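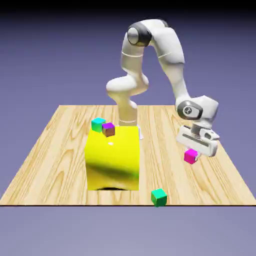
图1 浅色木纹桌面,黄盒子在左侧中部。

2022年10月25日 工作间记录

今天继续弄木纹桌面的罩面油。配方还是Figueroa那边给的老单子,亚麻籽油打底,加松节油和一点蜂蜡。单子是手写的,“一点”就是原文。我写信问过一点是多少,回信说“够用就行”。归档了,放在“无用但礼貌”那一格。

试板编号从87开始,接着上次的排。木料两种:Jarnville来的白蜡木,Voncombe来的桦木。白蜡木这批纹理很漂亮,含水率也很漂亮,如果我们是开澡堂的话。测出来18,供货单上写的是11。两个数我都抄在板背面了,谁想跟Jarnville吵架,证据齐全。

上午:砂到180目,除尘,擦第一遍油。桦木吃油不匀,老毛病,端头黑得像酱油泡过。Maite Lozano建议先上一层稀释的虫胶封一下,我说那样纹路会发闷,她说现在这个样子也谈不上通透。于是各做一块,88号按她的,89号按我的。晚上看,88号比较好。记在这里,口头上暂时不提。

蜂蜡的问题。隔水化开以后倒进油里,油要是凉的,立刻结成小粒,擦上去像给桌子抹了一层细沙糖。第一锅就这么废了。第二锅先把油温到57度再倒,边倒边搅,没有起粒。以后就按这个温度。温度计用完请擦干净,上回那支裹着蜡放回抽屉,我拿它量了半天,量的是蜡的心情。

松节油快见底。Killel的货闻起来比以前冲,桶上倒是写着“温和”。开窗干活,排风扇还是只有低档能转,高档发出的声音像有人在里面锯自己。报修单五月就交了,目前进展是单子换了一个文件夹。

干燥:89号下午翻面时还粘手,留了一个完整的拇指印,纹路清晰,比木纹还清晰。可能擦得太厚。以后上油后等一刻钟,把浮油全部擦掉,擦到觉得自己白干了为止,那个程度正好。90号照这样做的,摸着好得多。

用过油的布:全部摊平晾在外面的铁架上,或者泡水进铁桶盖盖。今天又在垃圾袋里翻出两团揉着的,还是温的。这件事我不打算写得俏皮。亚麻籽油的布团会自己烧起来,别再扔了。

茶渍试验顺手做了一组。杯底沾红茶压在87号上,过了午饭才拿开,圈印能擦掉大半,剩一道淡的。醋的那组不行,白蜡木上起了一块灰斑,怎么看都像地图。咖啡没做,咖啡被人喝了。

Voncombe的人来电话,问能不能把颜色调“暖一点,但不要黄”。我在电话里沉默了一会儿。亚麻籽油本来就会越放越黄,要不黄就得换油,换油就不是他们点名要的那个传统配方。先答应寄三块色板过去,让他们自己指。Maite说可以加极少量的红褐色粉,她手头有一小罐,标签掉了,颜色大概是对的。等她找到再说。

色板背后请写清楚:木料、砂到几目、几遍油、谁做的。84号背面只写着“不错”,字迹是我的,我完全不记得它哪里不错,怎么不错的。

明天要做的:
90号轻砂一遍,上第二遍油。
88号的虫胶比例问Maite,抄到配方本上。
白蜡木剩下的先码起来垫条通风,含水率降下来之前不要动。
给Figueroa再写一封信,问蜂蜡的克数。语气诚恳些。
买松节油,别买桶上写“温和”的。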